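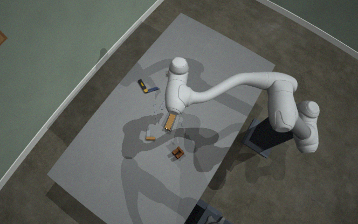
The Second Life of the Kitchen Table

My grandmother's table has outlived three houses, a flood and one very determined beagle. It came to me with a wobble and a burn mark the shape of Ohio, and I would not trade it for anything in a showroom. So when I heard that a whole workshop in Adthorpe does nothing but bring old kitchen tables back to daily use, I was in the car before I'd finished my coffee.

The workshop is called Pravetti, after the bakery that used to fill the building, and on a damp morning it still smells faintly of yeast (or maybe I just wanted it to). Dagmar Slanina opened it in 2000 with one bench and a secondhand clamp set. She talks fast, walks faster and will happily crawl under a table with you to show you how it was put together.

"People always look at the top," she told me, flat on her back with a flashlight. "The top is the easy part. Come down here and I'll show you where the trouble is."

The trouble, most of the time, is the joint where the leg meets the apron. Years of dragging a table across the floor work it open a hair at a time. Slanina knocks the joint apart with a rubber mallet, scrapes out the old glue and lets the pieces sit overnight before she puts them back. Hide glue goes in warm. Then come the clamps, then a long wait, and then – this is my favorite part – she sits on it and eats her lunch.

I loved how little she wants to erase. A family named Michailidis had brought in a long pine table with 4 generations of homework pressed into the surface, faint sums and half a spelling list, all of it readable when the light came in low. Another shop would have sanded the lot away. Slanina cleaned it with mild soap, rubbed in two thin coats of oil and left every number where it was. The youngest daughter, now 98, had learned long division on it!

If you'd like to try this at home, start small. Lift one end and give it a gentle shake, and listen for the click. A loose screw in a corner block can be fixed with a wooden toothpick, a dab of glue and a little patience. Water rings will often fade with a warm iron over a clean cotton cloth, in short passes. Test a hidden spot first, and leave veneer to someone who knows it well.

Slanina also runs an evening class each April, which she named Skullesia after a moth her son was crazy about. You bring a table, or a piece of one. I signed up on the spot, and the beagle's tooth marks are staying right where they are – but by summer my grandmother's table should be able to hold a bowl of soup without spilling it.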